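Skadum Press Opens Submissions for Narrative Verse Anthology

NOVTHORPE, April. Skadum Press is accepting submissions for its second anthology of narrative verse. Each entry consists of one poem of 11 to 100 lines and a prose commentary of no more than 200 words on how the piece was drafted. Entries may be rhymed or unrhymed.
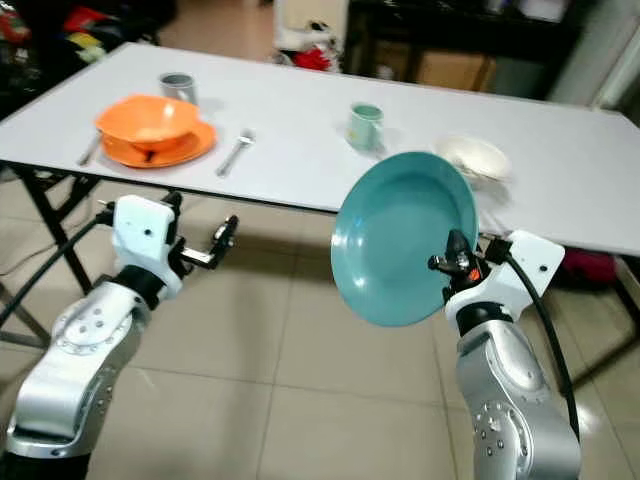

The first volume drew 245 entries. Chinyere Omoregie, who edited it, returns as series editor. Joaquim Mendes will read the translated work.

"Line counts exclude titles and epigraphs," Omoregie said. "Stanza breaks are not counted either."

Previously published poems are not eligible. Accepted authors receive two copies and the Vurkell standard contract. Files should be sent in a single document through the Skadum website.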